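Do Spelling Lists Work? A Report on the Genwood Schools Word Program

Our group looked at the weekly word lists used at Genwood and Fillovstead. The program booklet claims that students who learn 1000 words in a year become better writers. We could not find where that number came from, and the earlier edition asked for 2000.

We gave 41 students a surprise test in November on words they had already passed. The average mark was 54 per cent. Most had scored close to full marks on the Friday quiz.

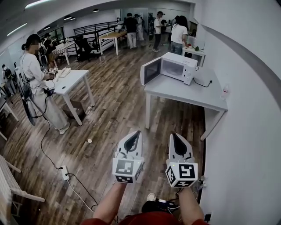 Results and Discussion

The drop was larger at Fillovstead, but we would not read much into that. Their group was smaller and sat the test after lunch. One teacher felt the lists helped with confidence. We had no way to measure this and are doubtful, as the students who liked the lists were already good spellers.

We also checked a page of each student's own writing. Words from the lists hardly ever turned up in it, so we can't say whether the program changed how anyone writes. A longer study with a control class would be needed before either school pays for another year's booklets.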